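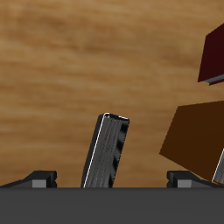 Stidoreo Workcell Guide, Issue 3, page 167

Section 7. Changing a bench from hand packing to assisted packing

7.1 Purpose of this section

This section covers the change from hand packing to assisted packing at a single bench, using the Stidoreo gripper and the Bellis control software. It is written for shift leads and for the packers who will work at the bench afterwards. Mechanical fitting of the arm is covered in Section 4 and should be complete before you start.

The simulated bench view in Bellis shows the work from the gripper's side. The dark grey base lies along the bottom of the view, with a textured finger rising from it, and the boxes are seen against a wooden tabletop. The maroon box and the brown box are both to the right of the central finger. Box colours in the simulation can be changed under Display and have no effect on how the arm behaves.

7.2 Before you start

Tell everyone on the shift that the bench is changing over. Packers keep their usual station number and their usual break times. The following duties move from the packer to the arm:

- lifting closed boxes from the bench to the outfeed
- turning boxes so that the label faces out

The following duties stay with the packer:

- filling and closing boxes
- checking contents against the order slip
- deciding whether a damaged box is repacked or scrapped
- clearing faults at the bench

CAUTION: Do not remove the order slip check. The gripper cannot tell a correctly filled box from a wrongly filled one.

7.3 Setting up the task in simulation

1. Sign in to Bellis with a shift lead account. Packer accounts can run a task but cannot edit one.

2. Open Bench Tasks and select New. Enter the station number. If the station is not listed, see 4.9.

3. Select the tabletop surface. The default is wood. Choose the surface that matches your bench, as the friction value is taken from it.

4. Add one box for each size packed at the station. Enter the outside dimensions in millimetres, measured with the lid closed.

5. Set the approach speed to 300. Units are millimetres per second. Higher values are accepted in simulation but will be refused when the task is sent to the bench.

6. Run the task and watch it in the gripper view. Check the following points:
 a) the fingers reach the box without touching the box next to it
 b) the gripper base stays clear of the tabletop
 c) the box is released fully before the arm moves away

7. If point a) fails, increase the spacing between boxes and run the task again. Do not narrow the finger opening to get round the problem.

8. When the task passes, set the repeat count to 1000 and start a batch run. A batch run can be left unattended. Any failed cycle is listed by number and can be played back.

Note: Code 3733 means that the box dimensions and the surface setting were saved under different station numbers. Open the task, correct the station number and save again. Restarting Bellis does not clear the code.

7.4 Moving the task to the bench

1. Clear the bench. Remove tape guns, knives and loose slips from the marked area.

2. Send the task to the bench from the Bench Tasks page.

3. Run the first cycles in step mode, with one person at the stop button and one person watching the boxes. Both should have completed the bench induction.

4. Change to normal mode only when both people agree.

CAUTION: Keep hands out of the marked area while the green lamp is lit. Press Pause and wait for amber before reaching in to straighten a box.

7.5 What changes for the packer

Pace. The arm waits for a closed box and does not call for one. The packer sets the pace with the Ready button. The site may show output figures on the bench screen, but this option is off when the system is supplied.

Posture. Less lifting means more time standing in one place. Fit the bench mat supplied and adjust the bench height at the start of each shift. At the Rilenwood site, packers swap between assisted and hand benches at each break. The Flodosia site swaps at mid-shift. Either pattern can be set in the Bellis rota page.

Faults. The packer at the bench may clear a dropped or tilted box without calling the shift lead. A fault that returns after clearing should be reported, and the bench returned to hand packing until it has been looked at.

7.6 Returning to hand packing

1. Press Pause and wait for the amber lamp.

2. Select Park. The arm moves to its rest position behind the bench.

3. Turn the key to Manual and remove it. The shift lead holds the key.

4. Place the outfeed tray back on its brackets.

The saved task is kept and can be resumed at the next shift. Finger pad inspection is covered in Section 8.

Last updated: December

Shares: 4 Comments: 2

Contact Stidoreo Support | Copyright Stidoreo | Back to top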